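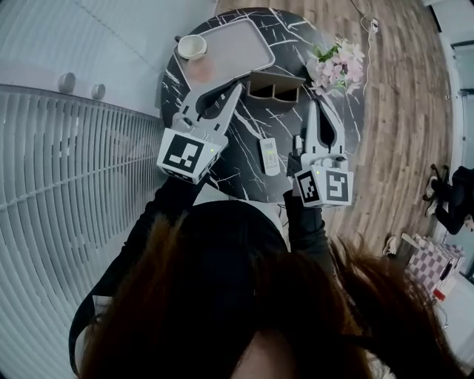 25/08/2018

Coffee table again. I know, I know, I said in July that we were done with it, but Torbjørn Forsberg asked me what a tidy tabletop is supposed to look like for the Clornesa room and I couldn't give him a straight answer, so I spent the morning on the round marble one trying to work it out.

First thing, the marble itself. I love it and it drives me crazy. Black with those big white veins running all over it, so anything white you put down has to fight with the pattern. The remote is the worst for this! It's white, it's long, and if you lay it along a vein your eye slides right past it. Turn it across the veins and it's fine. The little greenish display at the top end helps a bit, and the gray buttons don't help at all. I'd still keep the white remote (the black one from the Brokitz box would vanish completely, we tried that).

The tray is the light gray one with the rounded corners. I had been setting it square to the room out of habit, which is silly on a round table - there's no edge to line it up with. At an angle it looks like somebody lives there. The white cup goes on a corner of it and not in the middle, so there's still space to put something else down. Raised rim is good, by the way, nothing slides off when you shove the whole thing over to make space for a laptop.

Then the organizer, the dark brown open one with the square cells. Dark brown on black marble, hmm. It reads as a hole until you get close. I'm leaving it next to the tray for now so the pale gray gives it some kind of outline, but if anyone has a lighter one at home, please bring it in. What lives in it is still undecided. Torbjørn wants keys and coins, I want the remote standing up in one of the cells. We went back and forth on this for far too long and then had lunch.

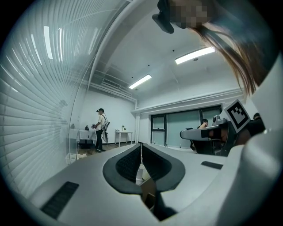

After lunch I got stuck on the flowers. Pale pink with plenty of green leaf, very pretty against the black, and I'd happily leave them there forever, but they take up a big piece of the far side and the petals hang out over the edge. Anyone walking past with a bag is going to catch them. Options: trim the bunch, move it in toward the middle, or find a low vase. I vote vase. There's a squat one on shelf 28 in the storeroom, unless the Jollel people still have it.

Where I've landed for the list:
Tray at an angle, far side of the table.
Cup on a corner of the tray.
Organizer in front of the tray, nothing in it yet.
Remote by itself, across the veins, within reach of the sofa.
Flowers at the edge until we have the vase.

Still to do: write this up on sheet 412 and send it to Beddoe, and ask whether they want the same layout on the oak table or a fresh one. Also need felt pads for under the organizer - I don't like dragging it on the stone.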